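Print this page
E-mail this page
Reading time: 4 minutes

Pralano publishes setup and service guide for the Ikine bin picking cell

11/11/18 – Pralano today released the full setup and service guide for Ikine, its single-arm bin picking cell. The guide covers assembly, daily checks, cable care, gripper service and bin upkeep, and is available at no charge to anyone who runs or plans to run a cell of this type.

Ikine is a tabletop cell. It has one jointed arm, one two-compartment bin and a gripper that picks mixed items from the floor of the bin. Pralano has operated the cell at its Stirari workshop since February, and the service log for that period holds 823 entries. The guide is drawn from that log. Where the log showed that an earlier instruction was wrong or too vague, the instruction has been rewritten.

The largest share of the entries concerns cables. The arm carries its power and signal lines on the outside of its covers, and they flex each time the arm reaches down into the bin. The guide asks the operator to move the arm by hand control through its full reach before the first pick of the day and to watch the slack at every joint. A loop that pulls tight at full reach must be released, given more length and tied again. A loop that hangs low enough to touch the bin wall must be taken up.

Ties are to be snug but not tight. A tie that marks the cable jacket is cut off and replaced. The guide also sets a fixed order for the work: the tie nearest the gripper is done first, and the rest follow back toward the base. Doing it in the other order tends to leave all the spare length at the tool end, where it can swing in front of the fingers. 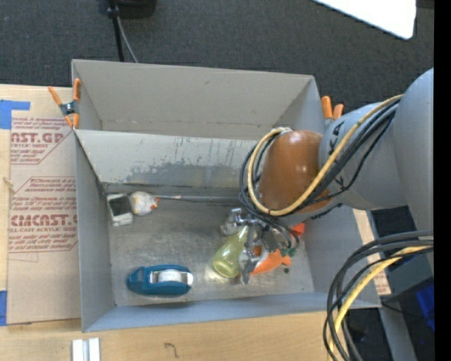

Arnardóttir

The bin is the second main subject. Spring clamps on the rim, like the orange-gripped pair on the Ikine bin, allow it to be freed without tools. When the bin has been taken off for cleaning, it must go back against its marks on the tabletop before the clamps are closed. The operator then brings the gripper to a set point above each corner of the floor and compares the height with the value stored in the controller. If the reading is off at one corner only, the bin is sitting on something and should be lifted and set down again. If it is off at all of them, the arm needs to be zeroed.

Wear on the bin surfaces is expected. The divider and the floor take most of the contact, and scratches or rubbed areas do not by themselves call for a new part. The guide gives three reasons to change a divider: it moves when pushed with a thumb, its top edge has a burr, or its face has worn enough to catch an item on the way up. A sheet of replacement stock should be kept near the cell in its paper cover. The paper stays on until the piece has been cut and test-fitted.

Gripper service is done every 3,552 cycles. The controller keeps the count and shows a notice when service is due. The work takes place with the arm parked and power to the tool switched off. The operator wipes down the finger joints, checks each pin for play, tightens the finger screws to the value in the table at the back of the guide and closes the fingers on a gauge block. Fingers that meet unevenly are adjusted on the lower side first. The notice is cleared only when the gauge check has passed.

For daily checks, Pralano recommends a fixed set of test items kept for that purpose alone. The set should mix shapes and surfaces: something rounded, something long and thin, something clear or shiny, something flat enough to lie close to a wall. A bottle, a tape dispenser and a few toys will do. Clear and shiny items deserve particular attention, as highlights on their surfaces can mislead the vision system about where the edge is. If picks on those items begin to fail while the others go well, the lighting should be checked before anything on the arm is touched.

Thin rods are a known weak point. When one lies along the base of the divider, the fingers have little room on the far side, and the cell may close on nothing or press into the divider. The current software handles this by approaching at a steeper angle. Sites using an older version can set the same angle by hand, and the guide lists the steps.

The complete daily routine has seven steps and is printed on one page for posting next to the cell. It is meant to be done by one person. A longer inspection, to be carried out every six weeks, adds the base bolts, the controller fan and filter, the emergency stop and a full check of the connectors.

The guide ends with a fault table arranged by what the operator sees or hears, with the most likely cause listed first. It includes some faults that Pralano has met only once, such as a connector that worked when the arm was parked and dropped out at full reach – the log entry for that one is reproduced in full, with the readings taken at each joint.

Also included are cutting drawings for the divider, a parts list, a blank service log and the torque table. The drawings give dimensions for the standard bin only. Sites that have fitted a different bin will need to measure their own and enter the new corner heights in the controller before running a pick.

Existing Ikine sites will receive a printed copy with their next parts order. Others can request the guide from Pralano by mail or in person at the Stirari workshop. Corrections and additions from sites are welcome and will be considered for the next edition. Please give the software version and the cycle count when reporting a fault.

About Pralano
Pralano designs and services small automation cells for sorting and picking work. Ikine is built and tested at Stirari.

Print this page
E-mail this page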